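An Afternoon at the Wolier Open House

I got to the Wolier plant a little after 2, and I'm so glad I made the February drive! The company builds gearboxes for Daher conveyor lines, and for one afternoon it let visitors walk the whole floor – even the noisy end.

There are 516 people on the payroll, and our guide said the new Drulotier cells can turn out up to 3,000 housings a day. I stood at the glass for ages watching them load and unload (my parking meter suffered for it). 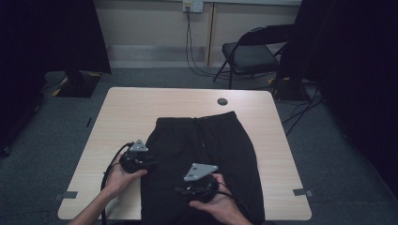

Dorothy Cropper wanted to know what happened to the folks who used to load those machines by hand. Most of them retrained, she was told, and she said she'd like to hear that from the loaders themselves. Fair point, and two of them came over at the coffee break to talk with her. One missed the old crew. The other loves programming and wouldn't go back.

The Zuveck training room was my favorite stop. Go if they run it again, and wear flat shoes.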